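Jullow 女性职场发声培训计划 常见问题

Jullow 计划面向希望在会议、谈判和课堂讨论中更主动表达意见的女性。以下是报名前收到较多的提问，内容每季更新。

谁可以报名？
年满18岁的女性均可报名，在职、待业、在读都可以。我们不要求管理经验，也不看学历。每班招收16人，报满后进入候补名单。

课程讲什么？
主要有薪酬谈判、会议发言、争取晋升，以及如何寻找导师。每次课前会发一份阅读材料，课上一半时间用于两人对练。对练题目取自学员自己的工作，可以匿名提交。

我不擅长在人前说话，跟得上吗？
跟得上。前两次课只在小组内发言，第三次起才面对全班。任何练习都可以选择旁听一次，下次再参加。 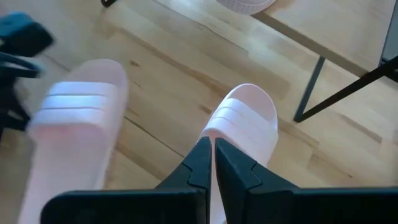

上过春季班的一位学员留言说，她最怕的是被点名，结果头两周都在小组里练，到谈薪酬那一课她自己举了手；她希望对练时间能再长一点，十分钟刚说到关键处就要换人。

对练时间能延长吗？
从秋季班开始，每轮对练改为15分钟，总课时不变，讲授部分相应缩短。

费用是多少？
全程1,559元，包含教材和一次单独辅导。待业者和在读学生可申请减免，减免后为1,001元。申请时请附在读证明或简短说明，五个工作日内答复。费用可分两次支付。

在哪里上课？
面授班设在 Catacutan 中心二楼，晚上七点开始，每次两小时。线上班使用 Vesero 平台，时间相同。两种班可以互换，但整个课程期间只能换一次，请提前三天通知。

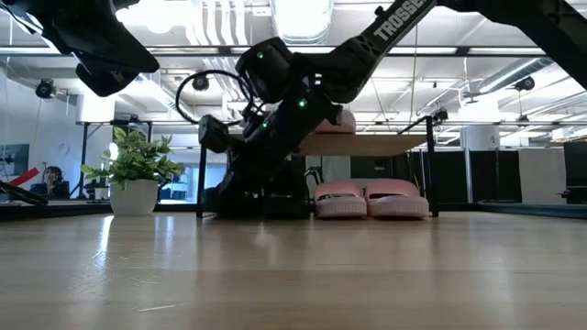

Jullow 计划 | 资料图片

缺课怎么办？
讲授部分有录音，课后可听78天。对练不录音，缺席者可以到平行班补一次。缺课超过三次不发结业证明。

公司可以替员工付费吗？
可以。发票抬头在报名表第二页填写，提交后如需修改，请在开课前联系我们。我们不会向雇主透露学员在课上的发言内容，只应学员本人要求出具出勤记录。

Flondberg 基金和这个计划是什么关系？
Flondberg 基金资助减免名额，不参与录取，也不接触学员资料。

结业后还有活动吗？
每年一月和六月各有一次校友聚会，免费参加，可带一位同事或朋友。导师配对另行报名，表格在结业当天发放。

可以退款吗？
开课前退全款。开课后两周内扣除教材费，余款退回原支付账户。两周后不再退款，可以转入下一期，限一次。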